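4. Adhesion of water-based enamel over old solvent-based door paint

4.1 Doors and patches

The doors came from houses in the Riletti estate, where the original interior doors were painted with a solvent-based gloss enamel when the houses were built and, in most cases, were never repainted. Owners who were replacing their doors during the renovation season were asked to leave the old ones for us, with the hardware still on. Forty-five doors were accepted. Doors with wax, water swelling or obvious filler on the main face were turned down at the kerb, as were hollow doors with a broken skin.

Each door was laid flat on trestles, and the handle, hinges and any hooks were removed. The face was marked out into 24 patches with low-tack tape, leaving a border along every edge. Edges were left out of the study altogether. They had usually been handled more than the face, and several showed bare timber near the latch. The total was therefore 1080 patches.

Four preparations were compared:

(a) no preparation other than dusting with a dry cloth;
(b) washing with sugar soap, rinsing and drying overnight;
(c) washing as in (b), then hand sanding to an even dull finish;
(d) washing as in (b), then one coat of Padex bonding primer.

Every preparation was followed by 2 coats of one of the two topcoats, referred to here as Fidau and Ledesma. Both are water-based interior enamels in white semi-gloss, bought over the counter in four-litre tins. Each combination of preparation and topcoat was repeated three times on each door, and the position of the patches was drawn by lot for each door separately. A brush was used throughout. Rollers were tried on a spare door and gave a more even film, but the person painting could not keep the roller inside the tape lines.

4.2 Painting and curing

All of the painting was done by the same person, Uriel Godoy, who has trade experience and was asked to work at an ordinary pace. He was not told which topcoat he was using. The two products differ a little in smell and in how quickly they drag under the brush, so it is possible that he could tell them apart, and we make no claim to a fully blind application.

The second coat went on the day after the first. Tape was pulled while the second coat was still soft and the patch edges were left alone after that. Doors were stood on end in the shed to cure, separated by battens so that air could pass between them. The shed was not heated. Painting took place in February, in dry weather, and the doors were not moved until testing began. Drips at the lower edge of a patch were noted but not sanded back, as we wanted the film to be what a careful householder might get.

Surface sheen on the old enamel was judged by eye against a set of painted cards before any preparation. Most doors had kept a good deal of their gloss on the upper half and lost it near the handle. A gloss meter would have been better. The one available to us needed a flatter surface than the older doors could offer.

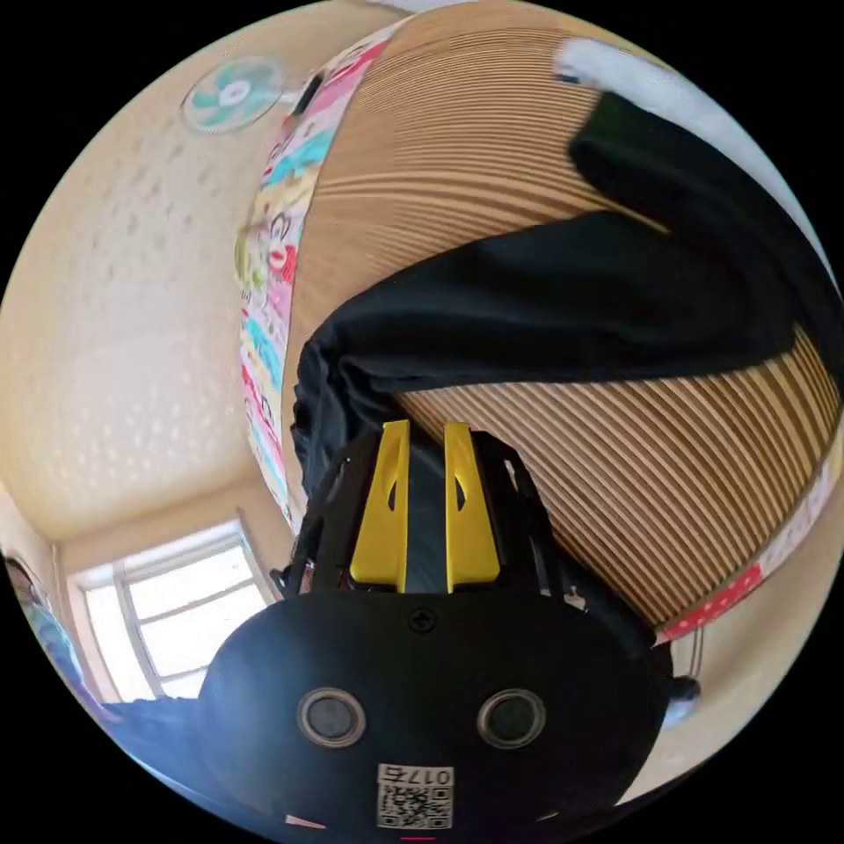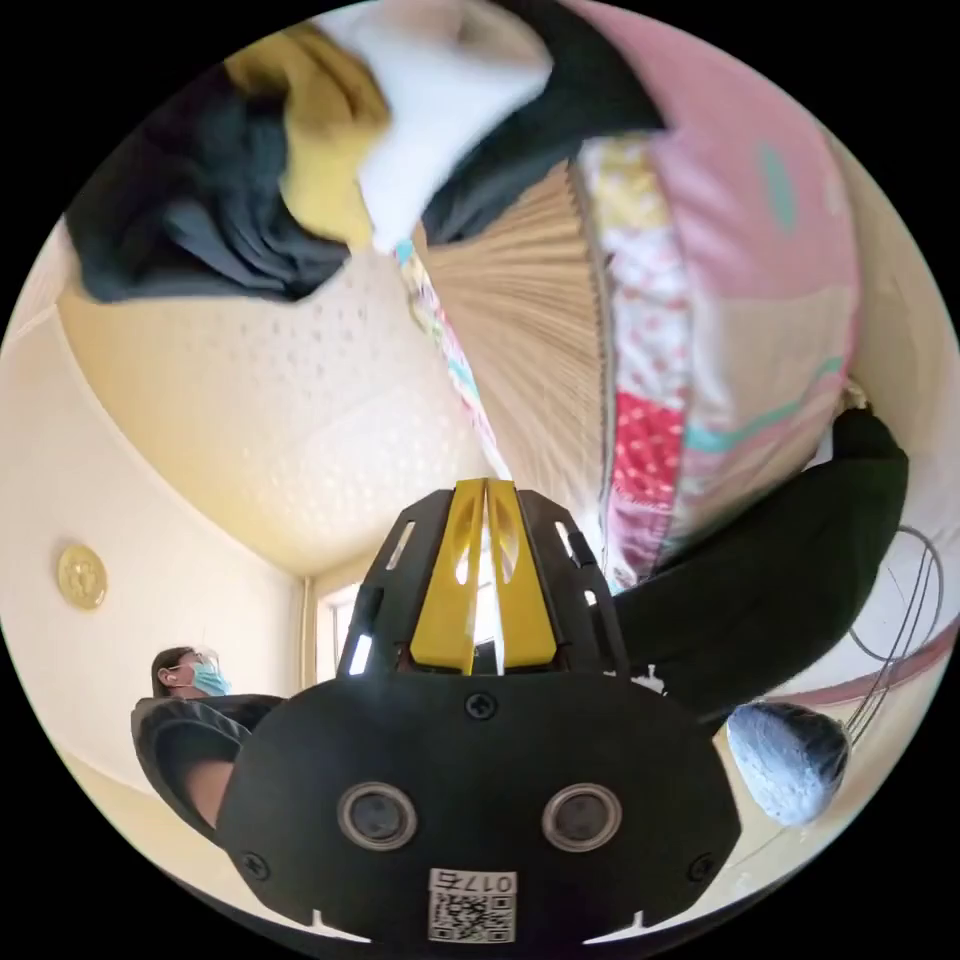
Figure 2. Hand-held grippers with yellow fingers, labelled 0176 (first) and 0175 (second).

4.3 Testing

Adhesion was tested by the cross-cut method. A lattice was cut through the new film with a multi-blade cutter, the loose material was brushed away, and pressure-sensitive tape was laid over the lattice, rubbed down and pulled back in one steady movement. The result was graded by the amount of film lifted inside the lattice. We reduced the grades to three classes for analysis: sound, chipped and failed. A patch was called chipped if flakes came away only along the cuts or at their crossings, and failed if whole squares lifted.

Grading was done by Remo Vitale, working from the door itself under a lamp held low to one side. He did not have the patch plan in front of him. White over cream was the hardest combination to read, and on those doors a soft pencil was rubbed lightly across the lattice before grading so that the step in the film showed up grey.

Of the 1080 patches, 1071 were graded. The other nine were lost. Some were damaged when two doors slipped against each other while being carried out of the shed, and the rest had been cut too deeply, so that the old enamel came away from the timber and the new film could not be judged. Lost patches were left out and were not replaced. They were spread over all four preparations.

4.4 Results

Preparation mattered far more than the choice of topcoat. Patches that had only been dusted failed more often than any others, with both products, and the failures were worst on the upper half of the door where the old enamel was still glossy. In many of these patches the new film came off as a continuous skin, with the tape lifting paint well beyond the lattice.

Washing alone helped near the handle and did little elsewhere. This fits with what was on the surface. Around the handle the old enamel was already dull, and the film there seems to have been held back mostly by skin oils and polish. Once these were gone the new paint had something to grip.

Sanded patches and primed patches were both mostly sound. On doors with a smooth, hard enamel the primer gave slightly fewer chipped patches. On doors with brush marks in the old paint there was little to choose between the two – sanding took the tops off the ridges, and the finished surface looked better for it, although appearance was not scored.

The two topcoats could not be separated on the sanded or primed patches. On the dusted patches Fidau tended to chip where Ledesma tended to fail outright, but the difference varied from door to door and we would not advise anyone to choose a paint on the strength of it.

4.5 Limits of the door trial

The doors all came from one estate and probably from a small number of original painters. Old enamel from another builder may behave differently, particularly where an undercoat was skipped. The film was tested once, after curing, and the trial says nothing of how it holds up to years of being knocked by school bags and vacuum cleaners. Skirting boards and architraves, which usually carry the same enamel, are taken up in the next section.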